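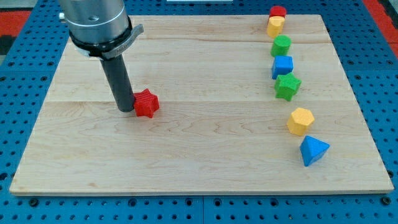
枫木板上的红星,黑杆的圆头正挨着它。

《把星星推过去》

“再来一次!”阿拉塞莉·克萨达喊道,差点把茶洒在键盘上。

埃尔韦·勒菲弗没抬头。他在邓斯坦街的这间屋子里待了一整个六月,已经学会只听机械臂的声音,不听同事的声音。机械臂哼的是低音,人哼的是高音,两种都说明事情有进展。

Nukusetti 的任务单上写得很简单:把红色的星推到圆柱那边去。可是“那边”是哪边?左侧?后面?贴上才算,还是靠近就行?阿拉塞莉为这两个字跟他争了三个晚上,争得兴高采烈。她说这正是最迷人的地方——她外婆在厨房里也这么说话,“把盐放那边”,全家人居然都放对了!

“你外婆没有让一根棍子去放盐。”埃尔韦说。

“棍子怎么了?棍子多好啊。”

她是真心喜欢那根棍子。没有手指,不会捏,也不会提,只能推。推是最诚实的动作,她说,木块滑歪了就是滑歪了,赖不到别人头上。星星尤其难推,五个角,碰在角尖上它就打转,碰进两个角中间的凹处,它才肯老老实实往前走。

埃尔韦按下回车。

黑杆抵着星,慢慢向右。木板的纹路从星星底下一道一道退过去,走到一半,星星扭了一下,像要回头看看是谁在推它。阿拉塞莉捂住了嘴。机械臂停住,抬起,绕开半圈,从另一个凹处重新落下。

“它自己改的?”她小声问。

“自己改的。”

“你没写这一段?”

“我没写。”

她在屋里转了一圈,又转了一圈,椅子都被她撞开了。埃尔韦看着她,忽然想起塞德克斯仓库的那位主管,上个月来参观,站了十一分钟,问这东西能不能收餐桌,能不能叠毛巾,能不能把货架上倒下来的罐子扶正。埃尔韦说都不能。主管又问,那它会什么?埃尔韦说,会推木块。主管客气地点点头,赶四点的火车回卡尔瑟姆去了。

“应该让他看看这个!”阿拉塞莉说。

“他会说,这还是在推木块。”

“那当然是推木块啦!可你想想看,桌上有面包屑,你拿手掌一拢,那是什么?推。杯子离桌边太近,往里挪一挪,推。你早上找钥匙,把信啊、零钱啊、那副坏眼镜啊统统拨到一边去,还是推嘛!一个家里有多少活儿是靠推的,你数过没有?”

埃尔韦没有数过。他想到自己的厨房,想到水池边那只总是放得太靠外的蓝碗。他住的地方没有机器,大概很久都不会有,晚上回去,碗还得他自己洗。但要是哪天有一只手,经过时顺便把碗往里拨一寸,他倒觉得挺好。

屏幕上跳出编号:42。前面的四十一次里,有星星掉下桌的,有圆柱一路滚到墙根的,还有一次黑杆在空气里认真地推了半天,什么也没碰着。阿拉塞莉把那一次存了下来,心情不好的时候就放给自己看。

黑杆又动了。这回很稳,稳得有点叫人不敢喘气。星星一路滑过去,轻轻碰到绿色的圆柱,发出“嗒”的一声。

“是那边吗?”埃尔韦问。

阿拉塞莉弯下腰,把脸凑到跟木板一样高,看了好一会儿。

“是那边!”她说,“我外婆也会放在那儿的。”

埃尔韦伸手把星星拿回左边,角尖朝着一个新的方向。茶已经凉了,她端起来一口喝完,拖过椅子坐好。

“再来一次。”这回是他说的。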